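Subject: Re: [teleop-users] demos by hand or by remote control?
From: Tài Bạch

Zahira Kusuma wrote:
> We want to teach our arm to put parts on a board. Is it better to
> push the arm by hand, or to drive it from the remote?
> Our last 18 demos all look different.

Hello Zahira,

In the Culeck project we tried both. By hand is quick to learn, but your own force goes into the recording, and at contact this matters very much.
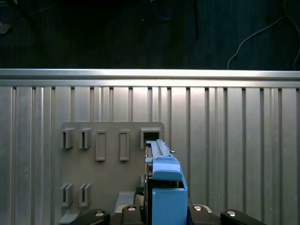

So now we use the remote for everything that must go into a slot or a pocket. We stop before contact, wait 2 seconds, then go slowly. With almost 210 demos recorded this way, the policy became much calmer.
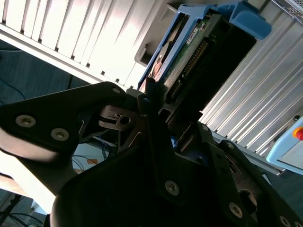 Different-looking demos are not always bad. If each person grips in a different place, though, the robot learns something in the middle. Please agree on one grip for each part. For a drive in a blue caddy like ours, with the green circuit board exposed, I tell people to look where the fingers will close before they move – it is easy to watch only the target.

One more advice: keep the start pose the same, and let only 2 people record in the first week.

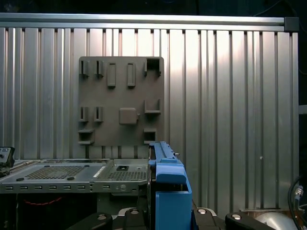 Tài Bạch
Culeck project, Lirkalness

PS. I can send our operator notes (short, in English) if you write to me off list. Which remote do you use at Esalano?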